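Lettre des adhérents, 2022-05-11

Prêt de petit matériel : ce qui change à la salle Guillot

Le prêt d'objets du quotidien fonctionne depuis janvier dans l'ancienne salle Guillot, à côté du dépôt Cirport. Le catalogue compte désormais 509 références, dont une bonne part d'outils de jardin et d'ustensiles de cuisine. Les lampes et les rallonges sont rangées dans l'armoire du fond, avec le petit électroménager.

La durée de prêt passe de deux à trois semaines. Il reste possible de prolonger une fois, par téléphone ou au comptoir, si l'objet n'est pas réservé par quelqu'un d'autre. Les appareils à gaz ne sont plus acceptés en don. Les deux tondeuses Windstead sont en révision et ne peuvent pas être réservées pour le moment.

Au retour, merci de rapporter les objets propres, avec leur notice et leurs accessoires. Les câbles doivent être enroulés sans être serrés autour de l'appareil. Une panne se signale sur la fiche, même si elle paraît sans importance.
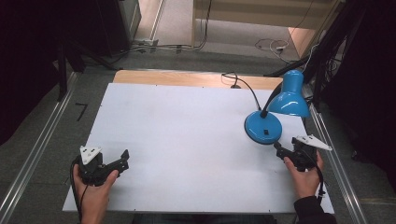
Lampe de bureau bleue à col flexible.
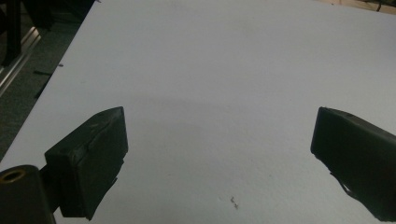
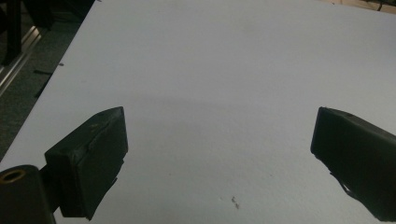 La caution ne change pas : 23 euros par foyer, rendus à la fin de l'adhésion. Les adhérents de Gudholm peuvent toujours déposer leurs retours à l'annexe, mais les objets de plus de dix kilos sont à rapporter directement à la salle. Les demandes d'achat pour l'été sont à inscrire dans le cahier posé au comptoir. Une cireuse et un déshydrateur y figurent déjà.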